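Gukinier street-driving collection: progress report to Stondeo
Wed 16 September

Hello all,

Time for another update on where your money has been going. The short version is that we're collecting properly now, we're a bit behind on the total, and I'd like to talk to you about tyres.

When I last wrote, in March, the robot could be driven by remote for a few minutes before the link to the Irnberg office got sulky and dropped. We've since moved the radio higher up the mast and swapped the cable that kept working loose, and it's been a different life! We now have 115 usable runs in the bag. The plan said we'd have more by this stage, and I'll come to that, but they're good runs and I'm much happier with them than with anything from the spring.

A run, for anyone new on your side, is one person driving the robot along a stretch of street from a start point to a goal, with the pictures and the steering commands saved side by side. The learning system then gets the pictures and has to come up with the steering by itself. We've been sticking to quiet residential streets, the wide sort with houses set well back, and asking drivers to keep a steady line and slow down before junctions and driveways.
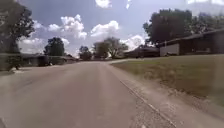 The bit that has eaten the most time is road edges. In our first batch the drivers were all so tidy that the robot hardly ever got near a kerb, so the system had nothing to learn from when it drifted. Bring it close to the gutter and it would just carry on, quite cheerfully, towards somebody's lawn. So we now do what I've been calling wobble runs (sorry, it has stuck): the driver lets it wander off line on purpose, then steers it back, and we only keep the steering-back part for training. It's slow work and the cutting is done by hand, and that's most of the reason we're behind.

Lighting is the other headache. Bright cloud and dark trees in the same picture leave the houses as murky shapes, and the fixed exposure doesn't help. Cisneros, who supply the camera, have sent us new firmware with a better automatic setting. I've tried it on the bench and like it, but I don't want to change over halfway through a batch, so it'll wait.

On money, we're inside the budget apart from tyres. Loose gravel at the roadside chews through them and we're on set number 2 already. I'd like to move a little across from the travel line, which we've barely touched - could you let me know if that needs a form?

Next up is another 100 runs, with a bigger share of wobble runs and some late afternoons, as nearly everything so far is from the middle of the day. After that we retrain and go back to the same streets to see how it copes with the kerbs. I'll send the labelled files over with the next invoice.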